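## 3. Noise Survey of the Tumer Study Hall

Marisa Colombo and I measured background sound in the Tumer building during April. The aim was to compare the carpeted side of the hall with the tiled side under normal use. Levels were logged with a Drultell handheld meter set to A-weighting, slow response, at seated ear height.

We used 14 positions, seven on each side, and took 144 readings in total. Each reading was a one-minute average. Positions within two meters of a door were left out after the pilot run — the door closers dominated every value there.

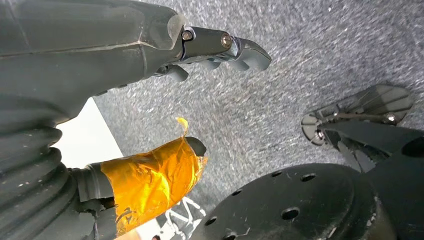

*Figure 4. Carpet at floor level, with gripper.*

The carpeted side was quieter at every hour we sampled. The mean difference was roughly 4 dB, with the largest gap in the late afternoon. Chair movement accounts for most of the short peaks on tile. Speech levels were similar on both sides, so the carpet had little effect on conversation noise.

Two limits apply. The tiled side is closer to the Lau Street windows, and we did not correct for traffic. Ceiling height also changes near the stairs, which affects reverberation — we have no decay time data for either side.

### 3.1 Remaining work

- Repeat the tile readings with windows closed
- Measure decay time at four positions
- Check meter drift against the Cono calibrator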